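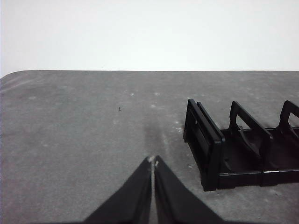

Wrist view, gripper nearly closed, rack to the right.

Tostura plate-racking set: data card

Tostura is the recording set that ships with the Turel two-finger gripper kit. It covers one job, standing plates in a slotted rack, and is meant for buyers who want to test their own control software before the hardware arrives. 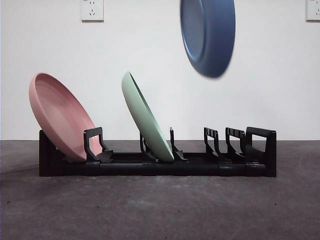

The set holds 839 recordings, made by Rulodum with fixed and wrist cameras. Each has a text label for the plate being moved. Labels go by colour, so the pink plate in the leftmost slot is "pink" wherever it ends up -- slot numbers are kept in a separate file. 164 recordings are held back for testing.

Version 2 fixes the clock offset between cameras. Please delete older copies, as the two do not mix well.

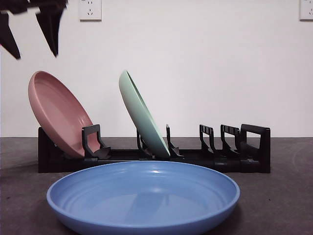
Known limits: one style of rack, plain backgrounds and no stacked plates. Glossy rims can upset depth estimates.

Support is through Lodhi, weekdays until noon on Friday. Quote your kit number when you write.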